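The fault at Wellorine first showed up on a Tuesday, a little after 2 in the afternoon. The left arm closed on a blue peg, stopped, and would not let go. The software reported a finished placement and told the arm to move on.

Eldana Yimer hit the stop button before the wrist could turn. The log showed the grip motor drawing 800 milliamps with the hand supposedly open.

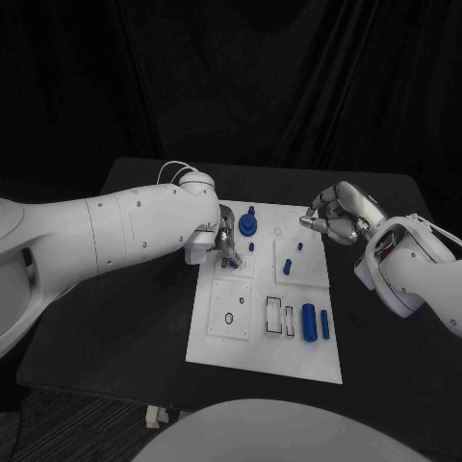
Her team spent two weeks on the code before Rhonda Lapointe asked to see the cables. One had been rubbing inside the wrist, and the position signal dropped out whenever the arm reached far forward. The hand had run 3000 cycles by then. The shop's schedule called for a cable check at 4000.

Checks now come every 800 cycles, and a lost signal halts both arms. Lapointe still wants a longer cable.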